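# 벽돌은 어떻게 단단해질까?

길을 걷다가 빨간 벽돌집을 만나면 손바닥으로 벽을 한번 만져 보세요. 까끌까끌하고, 아주 단단하죠? 그런데 이 벽돌이 처음에는 손가락으로 꾹 누르면 쑥 들어가는 말랑말랑한 진흙이었답니다! 진흙이 벽돌로 변하는 이야기는 알면 알수록 신기해요. 빔소프(Bimthorpe)라는 벽돌 마을로 같이 가 봐요.

## 흙부터 골라야 해요

빔소프 언덕 밑에는 점토가 두껍게 깔려 있어요. 점토는 알갱이가 무척 고운 흙이에요. 얼마나 고운지 알갱이 하나하나를 맨눈으로는 볼 수 없을 정도예요. 물을 조금 섞으면 알갱이들이 서로 미끄러지면서 원하는 모양으로 쭉쭉 늘어나요. 모래로는 이렇게 못 해요. 모래성을 쌓아 본 친구라면 잘 알 거예요. 마르면 와르르 무너지잖아요.

그렇다고 점토만 쓰는 것도 좋지 않아요. 점토는 마를 때 많이 줄어들어서 쩍쩍 금이 가거든요. 그래서 모래를 섞어 줍니다. 모래는 줄어들지 않으니까 벽돌 속에서 뼈대처럼 버텨 줘요.

빔소프 사람들은 가을에 흙을 파서 겨울 내내 밖에 쌓아 두었어요. 흙 속의 물이 얼었다 녹았다 하면서 딱딱한 덩어리를 잘게 부숴 주었지요. 추위가 일꾼 노릇을 한 셈이에요! 봄이 되면 흙을 2밀리미터짜리 체에 걸러 돌멩이를 빼냈어요. 돌멩이가 남아 있으면 나중에 가마 속에서 벽돌이 갈라질 수 있어요. 특히 하얀 석회 조각이 골칫거리였는데, 구운 뒤에 물기를 빨아들이면 부풀어서 벽돌 겉면을 톡 터뜨려요.

## 틀에 넣고 탁!

이제 반죽을 나무틀에 넣을 차례예요. 그냥 넣으면 틀에 달라붙으니까 안쪽에 모래를 솔솔 뿌려 둡니다. 빵을 구울 때 틀에 밀가루를 뿌리는 것과 비슷해요. 반죽 덩어리를 머리 위까지 들었다가 힘껏 내리쳐야 구석구석까지 꽉 차요. 남은 흙은 막대로 쓱 밀어내고, 틀을 뒤집으면 네모난 벽돌이 쏙!

솜씨 좋은 일꾼은 이걸 한 시간에 300번이나 했다고 해요. 팔이 얼마나 아팠을까요? 아이들이 갓 나온 벽돌을 판자에 올려 말리는 곳까지 나르기도 했어요. 그래서 오래된 벽돌에는 가끔 작은 손가락 자국이 남아 있답니다. 박물관에 가면 꼭 찾아보세요. 강아지나 고양이 발자국이 찍힌 벽돌도 있어요!

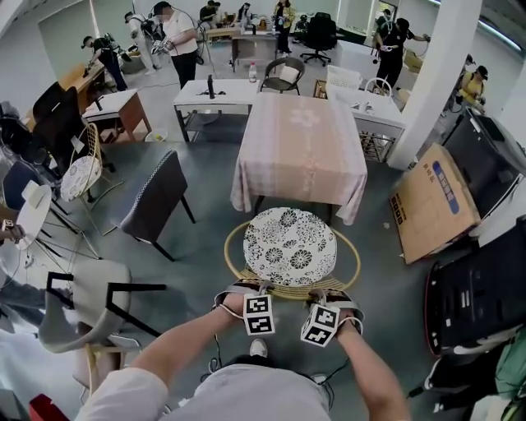 *둥근 의자의 앞쪽을 두 손으로 잡았어요. 방석에는 검은 꽃무늬가 있어요.*

## 천천히, 천천히 말리기

갓 만든 벽돌에는 물이 아주 많이 들어 있어요. 이걸 바로 불에 넣으면 큰일 나요. 속에 있던 물이 수증기로 변하면서 빠져나갈 길을 못 찾고 벽돌을 펑 터뜨리거든요.

그래서 바람이 잘 통하는 곳에 사이를 띄워 쌓아 둡니다. 지붕도 꼭 있어야 해요. 비를 맞으면 다시 진흙이 되어 버리니까요. 햇볕이 너무 세도 안 돼요. 겉만 빨리 마르면 겉은 줄어드는데 속은 그대로여서 금이 가요. 빔소프에서는 7월이 제일 바쁜 달이었는데, 한낮에는 짚으로 엮은 발을 내려서 그늘을 만들어 주었어요.

마른 벽돌은 처음보다 작아져 있어요. 물이 차지하던 자리가 없어졌기 때문이에요. 그래서 나무틀은 완성된 벽돌보다 조금 크게 만들어요. 똑똑하죠?

## 가마 속에서 무슨 일이 일어날까?

드디어 제가 제일 좋아하는 부분이에요! 마을에서 가장 큰 가마의 이름은 모로즈(Moroz) 가마예요. 여기에 벽돌을 차곡차곡 쌓고 불을 지펴요. 처음에는 약한 불로 남은 물기를 다 날려 보내고, 그다음부터 온도를 조금씩 올립니다.

온도가 1000도쯤 되면 좋겠다, 이렇게 대충 맞추면 안 돼요. 모로즈 가마에서는 꼭 1000도까지 올리고 그 온도를 오래 지켰어요. 집에서 쓰는 오븐으로는 어림도 없는 뜨거움이에요.

이때 벽돌 속에서 놀라운 일이 벌어져요. 점토 알갱이의 일부가 살짝 녹아서 유리처럼 끈적끈적해지고, 옆에 있는 알갱이들을 꽉 붙잡아요. 불이 꺼지고 식으면 그대로 굳어 버려요. 이제는 물에 담가도 다시 진흙으로 돌아가지 않아요. 완전히 다른 물질이 된 거예요!

식힐 때도 서두르면 안 돼요. 뜨거운 벽돌에 갑자기 찬 바람이 닿으면 금이 갈 수 있어서, 가마 문을 닫아 둔 채 며칠을 기다렸답니다.

## 왜 빨간색일까?

물감을 칠한 걸까요? 아니에요. 범인은 흙 속에 숨어 있던 철이에요. 자전거를 비 맞게 두면 붉은 녹이 슬지요? 흙 속의 철도 뜨거운 가마 안에서 산소를 만나면 붉은색을 띠어요.

산소가 모자라면 색이 어두워져요. 또 석회가 많이 섞인 흙은 노르스름한 벽돌이 됩니다. 이웃 마을 우스토프(Ustov)의 벽돌이 바로 그런 색이에요. 두 마을 경계에 있는 다리는 한쪽 기둥이 빨갛고 다른 쪽 기둥은 노란데, 각자 자기 마을 벽돌을 쓰겠다고 해서 그렇게 되었대요.
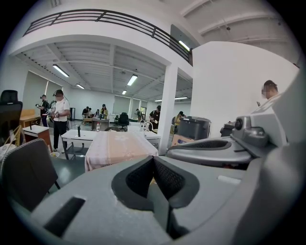
*천장의 들보가 드러난 넓은 실내. 위쪽에 어두운 색 금속 난간이 있어요.*

## 벽돌을 엇갈려 쌓는 까닭

벽돌담을 자세히 보면 위아래 벽돌의 세로 틈이 한 줄로 이어지지 않아요. 윗줄 벽돌이 아랫줄 벽돌 두 개에 걸쳐 있지요. 이렇게 쌓으면 위에서 누르는 힘이 양옆으로 나뉘어 퍼져요. 세로 틈이 한 줄로 쭉 이어지면 그 줄을 따라 담이 갈라지기 쉬워요.

고보르덴(Govorden) 공원의 둥근 문은 벽돌 372장으로 쌓았어요. 둥근 부분의 벽돌은 서로서로 밀어 주기 때문에 가운데가 뻥 뚫려 있어도 떨어지지 않는답니다.

## 직접 해 보기

**준비물:** 같은 크기의 블록 여러 개, 평평한 바닥

1. 블록을 똑바로 위로만 쌓아 담을 만들어요.
2. 옆에는 블록을 반씩 엇갈리게 쌓아 같은 높이의 담을 만들어요.
3. 손가락으로 담의 가운데를 살살 밀어 보세요. 두 담이 어떻게 다르게 움직이나요?

## 낱말 풀이

- **점토:** 알갱이가 아주 고운 흙. 물을 섞으면 모양을 빚을 수 있어요.
- **가마:** 벽돌이나 그릇을 높은 온도로 굽는 시설.
- **석회:** 석회암 같은 돌에서 얻는 하얀 물질.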